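How I Plan a Burger Night Without Losing My Mind

I've been doing a burger night every February for years now, and I finally have a routine that lets me eat with everyone else (hot food, sitting down, imagine that!). So let me walk you through it.

Start the day before. Mix your sauce, slice your pickles, and stick both in the fridge. I use mayo, ketchup, a spoonful of mustard and a splash of the pickle juice, and it's so much better after a night's rest. Leave the tomatoes alone until the last hour or they'll go watery on you.

Next, shape the patties. Go a bit wider than your bun, press a dent in the middle with your thumb, and put them back in the fridge on parchment. Salt goes on right before cooking, and please be generous with it!

Now work out your stacking order and stick to it. I write mine on a card and tape it to the cupboard, and then anybody can build one while I'm at the stove.
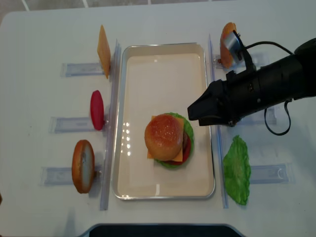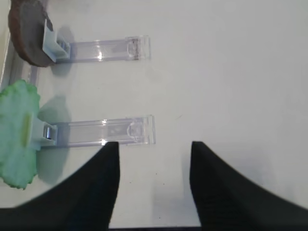
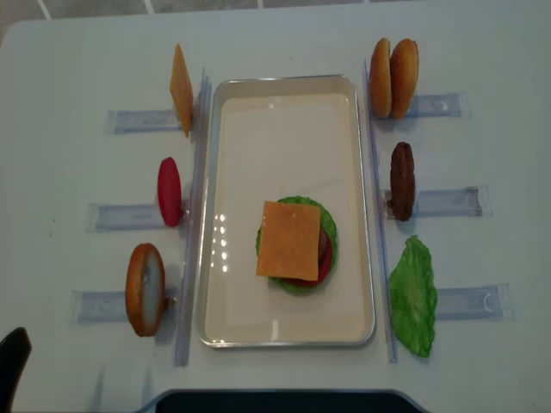

Get your pan really hot before anything goes in. I mean it, give it a good few minutes on medium-high. Cook no more than 2 patties at a time, and leave them be until the edges turn brown and crusty. Flip once. Cheese goes on right after the flip, lid on for the last minute, and check the middle with a thermometer – you want 160 degrees for ground beef.

Toast the buns while the meat rests. Butter, cut side down, same pan, maybe a minute. I used to skip this and my bottoms always fell apart halfway through dinner.

For a crowd, I keep the finished patties in a low oven on a rack, covered loosely with foil. They'll hold for up to half an hour, though I'd rather cook the second batch once folks have finished the first. Fries go in the oven before you even touch the stove, and they need more room on the pan than you think.

Leftover sauce keeps a few days in a jar and it's great on a fried egg sandwich.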